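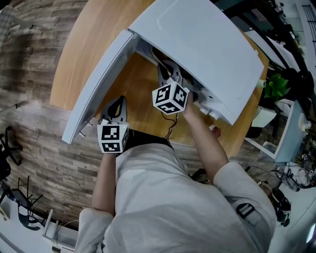
Wanpen Rungrueang asked under my last post whether the marker cubes have to come off when you change the fingers on these hand grippers. They don't. Short thread on how we keep our pair running.

1/ Fingers first. Ours are the black fin type with the cutout. Flex each one by hand before a session and look along the edges for small tears. We keep 9 spares in a bag from Lumberg and swap both fingers on a gripper together.

2/ The cube stays put during a swap. Hold the handle, not the cube. If the cube does get bumped, redo the calibration - it takes me seven minutes.

3/ Wipe the marker faces with a dry cloth. I used alcohol in August and it lifted the print on two faces. Those had to be redone.

4/ Working under a raised lid is the hard part. The front gripper goes up into the opening and the lid can hide the top of the cube. Keep a side face turned toward the head camera and move slowly.

5/ Cable: leave slack. Turn your wrist 180 degrees each way before you start, and if it pulls anywhere, reroute it.

6/ Teresa Serrano wants the finger screw size. M3 on ours. Check yours first - the older Jollico handles are different.

7/ Next job is the squeak in the left trigger. Will post when I have it open.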